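분류: 메일링 리스트 > 모금·후원 실무 > 공지 및 회신

제목: Re: [후원실무] 개인 모금 페이지 운영 기준 개정안에 대한 문의

수신: 후원실무 메일링 리스트 구독자 각위
발신: 탁예린 (Planton 장학모금지원실)

안녕하십니까. Planton 장학모금지원실의 탁예린입니다.

석하랑 선생님께서 리스트에 올려 주신 문의에 대하여 지원실의 검토 결과를 회신드립니다. 같은 내용을 개별적으로 문의하신 단체가 있어 전체 회신으로 갈음하오니 양해하여 주시기 바랍니다. 원문은 아래에 인용합니다.

> 석하랑 님이 작성:
>
> Cultora 청소년교육팀의 석하랑입니다. 저희 팀은 학생 본인 또는 보호자가 직접 개설하는 모금 페이지를 지원하고 있습니다. 1월에 배포된 개정안을 검토하던 중 다음 사항이 분명하지 않아 문의드립니다.
>
> 첫째, 목표액을 초과하여 모인 금액의 처리 방법입니다. 개정안 본문에는 "유사 목적에 사용할 수 있다"고만 되어 있어, 학생의 다음 학기 참가비로 이월하여도 되는지 판단하기 어렵습니다.
>
> 둘째, 미성년 학생의 성명과 학교명을 페이지에 공개하는 범위입니다. 후원자들은 구체적인 사연을 원하는 반면 보호자들은 노출을 염려합니다.
>
> 셋째, Starnmont 여름 과학 과정처럼 참가가 확정되기 전에 모금을 시작하여야 하는 경우, 불합격 시의 환불 절차를 어디에 기재하여야 하는지 알고 싶습니다.
>
> 바쁘시겠지만 검토를 부탁드립니다.

이하 문의 순서에 따라 답변드립니다. 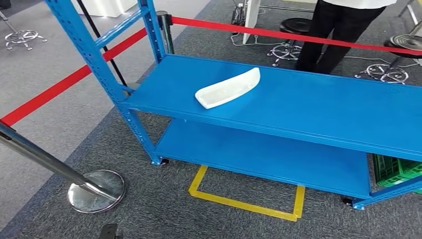 1. 목표액 초과분의 처리

개정안의 "유사 목적"은 동일한 학생의 교육 활동에 한하는 것으로 해석합니다. 따라서 다음 학기 참가비로의 이월은 가능합니다. 다만 이월 사실과 금액을 모금 페이지에 공지하고, 공지 후 14일간 후원자의 이의를 접수하여야 합니다. 이의를 제기한 후원자에게는 초과분 중 해당 후원금의 비율에 상응하는 금액을 반환합니다.

지난 회계 기간에 지원실이 접수한 개인 모금 페이지는 모두 3,448건이며, 이 중 1,630건이 목표액에 도달하였습니다. 초과분이 발생한 페이지의 상당수는 처리 방법을 사전에 기재하지 않았고, 민원도 대부분 여기에서 비롯되었습니다. 페이지 개설 단계에서 초과분 항목을 반드시 작성하도록 안내하여 주시기 바랍니다.

2. 미성년 학생의 정보 공개 범위

성명은 이름만 표기하거나 보호자가 정한 별칭을 사용하는 것을 원칙으로 합니다. 학교명은 기재하지 않으며, 필요한 경우 시·도 단위의 지역만 표기합니다. 학생의 얼굴이 드러나는 자료를 게시하려면 보호자의 서면 동의와 학생 본인의 동의를 각각 받아야 합니다. 초등학생이라 하더라도 본인 동의는 생략할 수 없습니다.

사연의 구체성에 관하여는, 참가하려는 과정의 내용과 비용 내역을 상세히 밝히는 방법을 권합니다. 수업료, 숙박비, 교통비를 구분하여 제시한 페이지에 대해서는 후원자의 추가 질의가 현저히 적었습니다. 가정의 소득, 가족 관계, 질병에 관한 내용은 보호자가 원하더라도 담당자가 한 차례 재확인한 뒤 게시하여 주십시오.
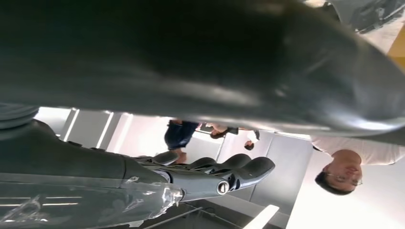
아울러 모금이 종료된 페이지는 종료일부터 2개월 이내에 비공개로 전환하여야 합니다. 후원자에게 보내는 결과 보고는 비공개 전환 이후에도 전자우편으로 계속할 수 있습니다. 검색 결과에 남은 정보의 삭제 요청은 단체가 보호자를 대리하여 진행할 수 있으며, 위임 서식은 지원실에 요청하시면 보내 드립니다.

3. 참가 확정 전의 모금과 환불

참가 확정 전에도 모금을 개시할 수 있습니다. 이 경우 페이지 첫 단락에 "참가 미확정"임을 명시하고, 결과 통보 예정 시기와 불합격 시의 처리 방법을 함께 기재하여야 합니다. 하단의 유의 사항에만 적는 것은 인정되지 않습니다.

처리 방법은 전액 환불을 기본으로 합니다. 후원자가 결제 화면에서 다른 과정으로의 전환에 명시적으로 동의한 경우에만 예외를 둡니다. 환불에 소요되는 결제 수수료는 학생 가정에 부담시킬 수 없으며, 지원 단체가 부담하되 건당 최대 1,793원까지 지원실에 정산을 신청할 수 있습니다. 정산 신청에는 환불 내역서와 불합격 통보문의 사본이 필요합니다.

Starnmont 과정의 경우 합격 통보와 등록금 납부 기한 사이의 간격이 짧으므로, 납부 기한 전에 모금액을 지급받으려면 조기 지급 신청서를 별도로 제출하여야 합니다. 신청서는 합격 통보를 받기 전에도 미리 접수할 수 있습니다.

위 해석은 개정안의 시행과 동시에 적용되며, 이미 개설된 페이지에는 초과분 항목에 한하여 소급하지 않습니다. 개정안 본문의 해당 조항도 같은 취지로 문구를 보완할 예정입니다. 추가 의견이 있으신 단체는 본 메일에 회신하여 주시기 바라며, 개별 학생의 정보가 포함된 문의는 리스트가 아닌 지원실로 직접 보내 주시기 바랍니다.

감사합니다.

탁예린 드림
Planton 장학모금지원실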